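Nendell Forums > Arms and Manipulation > Teleop

Thread: Pan task in the sim kitchen, spacemouse or leader arm?

shafiq_e
I'm recording demos for a pan task in the Justotum kitchen and can't settle on an input device. I've driven the arm for 800 demos on the spacemouse and my wrist is sore. The pan starts on the front-left burner, handle pointing out over the counter.

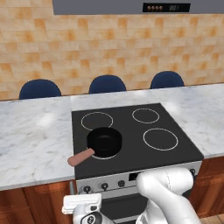 Does the policy care which device the demos came from?
It cares how smooth they are. Spacemouse demos tend to move one axis at a time, and the policy will copy that.
– Ülle Lepik

bimon_fan
Disagree with Ülle. I trained on both and the spacemouse set did better. Leader arms make people rush. Keep the mouse and turn the gain down.

ulle_lepik
You had 4 operators on the leader arm and one on the mouse. That's an operator difference, so I wouldn't blame the device.

bimon_fan
Fair point, but they were all trained the same way.

shafiq_e
Tried the leader arm this arvo. Coming down over the pan from above is much easier with it.
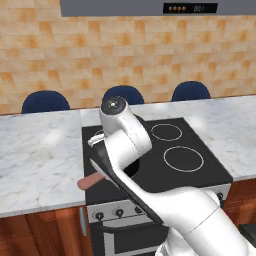 Re: Camera views

chan_user9
What are you recording besides the main view? When I drive by remote I can never judge depth near the stove front.

shafiq_e
I keep a close view of the stove front as well. The knob markings are readable in it, so I'll use it for the knob task later. For the pan it's less use – you only get the rim and the handle along the top.

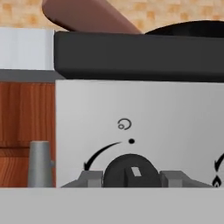 I still record it for every demo, as I'd sooner drop a stream at training time than drive the lot again. Storage is cheap and my wrist isn't.

ulle_lepik
Same. Check that the streams are synchronised before you do a long session, though. I lost most of April to a colour stream that lagged the joint data.

chan_user9
Ta. I'll add a second view and redo my first 9.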